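The counter that stayed clear

The kitchen is at the back of a first-floor flat in Ultley, and its owner spent most of last winter emptying it. She had lived there for 12 years. By her own account the worktop had not been wiped from end to end in the last four of them.

"You'd clean the bit you could see," she says. "A square in front of the kettle. Everything else just lived there."

We asked what everything else was. Post, mainly, and jars. A bread bin nobody in the family liked, two sets of scales, a fruit bowl used for batteries and keys. She had set herself a target of getting rid of 100 things before the end of June and started with the drawers, which she now thinks was a mistake.

"I did the drawers for weeks and the room looked exactly the same. I'd advise anyone to start with the worktop. You want to walk in and see it."

The worktop itself is pale, with a slight speckle, and runs back to a low upstand in the same material. It came from Brurnby, a kitchen supplier she found through a neighbour, and replaced a dark one that she says hid the crumbs too well. Did she mind a surface that shows every mark?

"I wanted it to. With the old one I could leave it for days."

Her rule is that anything used daily may stay in the room but has to have a cupboard. The kettle is the exception. The toaster goes away after breakfast, which her husband complained about for a fortnight and now does himself. The scales went to her sister. Most of the jars went to Zundau, the refill shop at the bottom of the hill, where they keep a crate for anyone who has come without one.

She did not follow a method, though she borrowed a book by Butkienė from the library and read half of it. "There was a good chapter on paper. I liked the idea of one dish for the small things - keys, a ring when you're washing up - and when it's full you have to deal with it."

So there are dishes now, small white ones, and she moves them about depending on what she is doing.
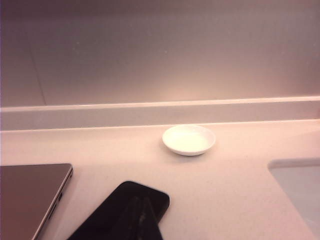 Photo: supplied by the homeowner

The laptop is the thing she has not solved. She does her accounts in the kitchen in the evenings, and the table is too low for her back, so she works standing at the counter.

"It's meant to go back on the shelf in the hall. Some nights it does."

She painted the walls herself, in a soft pink that she had first tried in the bathroom. It took 2 coats. She would like to change the light fitting next, and there is a cupboard over the fridge that she has not opened since she began.

"I know there's a fondue set in it," she says. "I'm leaving that one until the spring."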